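Packing by hand and by arm: a shift lead at Tarkside on the first months with a robot cell

Tarkside packs breakfast and snack orders for offices in and near Clendden. The company has 70 people on its payroll, most of them on the packing floor, and on a normal weekday they send out 900 orders. Since spring, part of the company's practice work has been done at a bench with two robot arms, where cups are moved into a basket.

The shift lead who looks after the bench has worked at Tarkside for eleven years. She agreed to talk on the condition that we leave her name out, as did a packer from her team. We met them in the break room at the end of an early shift.

"When they told us, I thought about my wrists first and my job second," the shift lead said. "I have done cups for a long time. You pick up, you turn, you set down. By the end of a week you feel it here." She pointed to the base of her thumb.

Cups were chosen as the starting task because they are the most common item in an order and the one people ask to be moved off. They are also less simple than they look. Lids are slick, the sides taper, and a cup that tips over has to be picked up a different way from one that is standing. 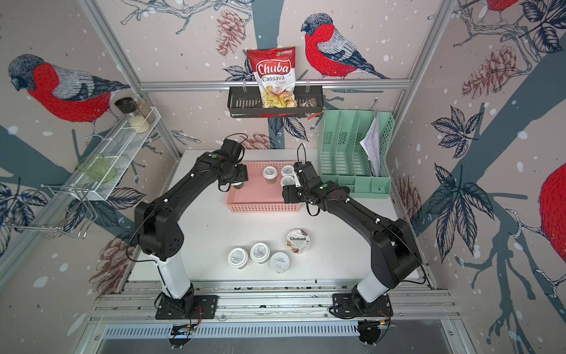 Last updated: Saturday, December 25, 2021

The two arms stand at the front of the bench and reach in toward a pink basket. A person sets out the cups, starts the run and watches. Between runs that same person clears the table and puts the cups out again in a new arrangement.

"The setting out is the part visitors don't notice," she said. "If I put them in the same spots every time, the arms get good at those spots and nothing else. So I mix it up. Some close together, some apart, one on its side. I learned that from doing it wrong for two weeks."

The control software comes from a company called Woron, which sent a technician for the first ten days. After that the floor was on its own, with a phone number. She called it often at first. Now she calls when there is an error she hasn't seen before.

Asked how fast the arms are, she said they are slower than her and slower than everyone on her team. A packer with some experience can fill a basket while the arms are still on the second cup. Management has never hidden this, she said, and it made the first meetings easier than they might have been.

"They put the numbers up on the wall, good or bad. In January we are supposed to get to 2,000 cups in a week on that bench. Our best week so far is 802. So you can see where we are."

What the bench has changed is how the shift is divided. Two packers now spend part of each day there in place of the line. They rotate every two hours. The work is lighter on the hands and heavier on the attention, and the team does not agree on whether that is a good trade.

The packer, who is in his second year, likes it less than he expected. "On the line I can talk to people. I can think about something else. At the bench you have to watch. You look away and there's a cup on the floor and you don't know how it got there."
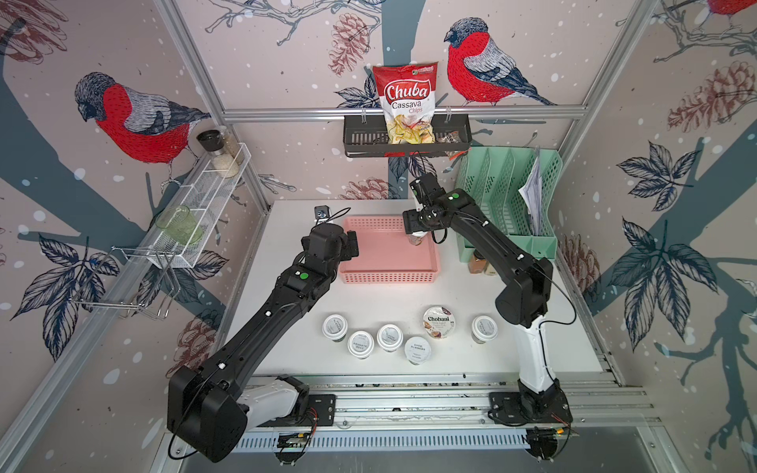

J. Ngau
Staff writer

He also said the watching gets tiring in a way that is hard to explain at home. "You didn't lift anything all afternoon, but you're worn out."

The shift lead brought this up with management in the fall. The rotation used to be four hours, and it was cut to two after that. She also asked that bench time be paid at the same rate as machine operator time. That was agreed to for her but not yet for the packers. She expects it to come up again at the next pay review.

Nobody at Tarkside has been let go because of the bench. Three people who left this year were not replaced, though, and both of the people we spoke to mentioned it without being asked. The company says those positions were tied to a customer contract that ended. The shift lead said she believes that. The packer said he would wait and see.

There is one habit from the line that she has brought over to the bench. She checks the basket herself at the end of each run, because how the cups end up matters to whoever handles the basket next. A camera near the gripper gives her a close view.

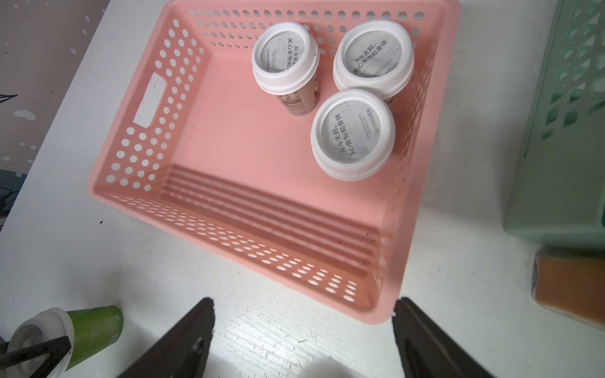 View from the gripper: three lidded cups on their sides at one end of the basket.

"On an order for a customer I would not send them lying down," she said. "For the arms we count a cup as placed if it's inside. That is fair for now. But I write it down when they're lying down, and I write down which corner."

Her notebook is on its third volume. Woron has asked for copies of the pages, and she sends them at the end of each month. Some of her notes have led to changes in the software. Others, she said, have had no answer.

A second bench is planned for the Ngau Street building, where the night shift works. She has been asked to train the people there and has said yes, provided the two-hour rotation goes with it. The packer has asked to stay on the line full time. His request is still open.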